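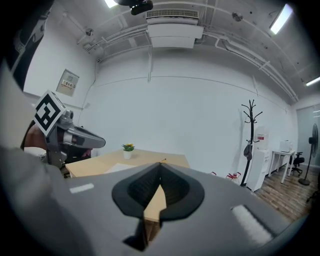
Kasstead library to close until December for floor work

10/07/2024

KASSTEAD – The main library on Hokon Street is closing its doors after this week and wont open them again until December. Floors, mostly. Also the heating pipes under the floors, which is what started the whole thing.

The town signed off on the job last night, 7 votes in favor, none against. Short meeting. Most of the questions were about where people are supposed to go in the meantime.

The answer, for now, is the old Mastitano shoe store on the corner across from the post office. The town has it on a short lease. There will be a desk for pickups and returns, a small shelf of new books, two public computers and a printer. No study tables. No kids' room. Restrooms for staff only.

Holds already placed will be moved over automatically. Anything checked out now gets a new due date after the reopening, so no need to rush back with a full bag. The outside drop box on Hokon Street will be locked during the work – use the one at the store.

Trouble with the building goes back to last winter, when a pipe under the reading room let go and the carpet had to be pulled up. A patch was put in. It held until spring, then a second leak turned up near the back stairs, and the library asked for a full inspection. The report found 133 feet of pipe in need of replacement and soft spots in the subfloor along the east wall.

Yensuk, the contractor, had the lowest of the bids. Crews will start in the reading room and work toward the front. The company told the town it expects noise on weekdays, early morning to mid afternoon, and some trucks on the side street. Parking on the library side of Hokon Street will be blocked off for the length of the job. The bus stop stays where it is.

Shelves have to come out first. The library is boxing up the adult fiction and most of the history section, which will sit in storage until the new floor is down. A list of what can and can't be requested will be posted at the desk and on the library site. Large print books are not going into storage, after several regulars asked at the meeting.

Programs are a mixed picture. Story time moves to the elementary school cafeteria, same hours. The knitting group is going to the senior center. The tax help table doesnt start till after the new year so no change there. The movie night is off until further notice, and the chess club was still looking for a room as of last night.

The homework tables are the sore point. The library gave out 104 after-school passes this fall, and several parents asked where those kids will go. The school says it can keep its own library open an extra hour on most days, for middle school and up. Nothing yet for younger grades. The town said it would come back with something at the next meeting.

The seed swap drawers and the local history cabinet are staying in the building, moved to the upstairs office and locked. Anyone with a research request for the cabinet should get it in before the doors close.

Money for the work comes out of the town's building fund, with no change to this year's library budget. Late fees are suspended during the closing. Replacement fees for lost books are not.

The reopened reading room will have hard flooring in place of carpet, and 320 seats' worth of folding chairs now kept in the basement will be gone through and the broken ones tossed.

The pickup desk opens the morning after the main building closes. Bring your card.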